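3.2 Trigger pull and first-round hits

Each of the 5 participating agencies supplied officers who had carried a striker-fired pistol for at least one year. They fired the issue pistol and the trial pistol on alternate range days, starting in August, so that neither gun had the benefit of always coming second. In total 2,000 rounds were fired with each pistol. Holsters were made by Van Hecke and were the same model for both guns apart from the moulding. Segers and Bosman kept the score sheets, and targets were read by a scorer who did not know which pistol had been used.

Trigger pull was measured with a hanging weight before the first string and again after every 500 rounds. The trial pistol broke at a lighter weight throughout, and its readings were closer together. First-round hits from the holster were better with the trial pistol at the longer distance. At the shorter distance we found no difference worth reporting. Officers with the least range time gained the most, although this group was small and we would not lean on the result.

Two strings from the Flirkgate range were left out because the turning targets stuck. They were not shot again.
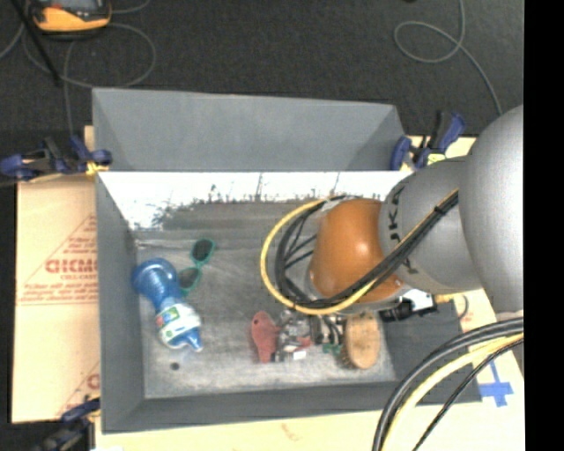 Figure 4. Grey bin with sloping sides; a blue plastic bottle with a pointed nozzle lies at the left.

3.3 Stoppages and cleaning

Stoppages were logged by type: failure to feed, failure to eject, and failure to lock back on an empty magazine. Pistols were cleaned by their users at the end of each range day, following the maker's sheet, and oiled at the slide rails only. One pistol was deliberately left uncleaned for 900 rounds. It had more failures to lock back than the others — all with the same two magazines — and none once those magazines were replaced. We therefore count these as magazine faults in Table 3 and list them separately from faults of the pistol itself.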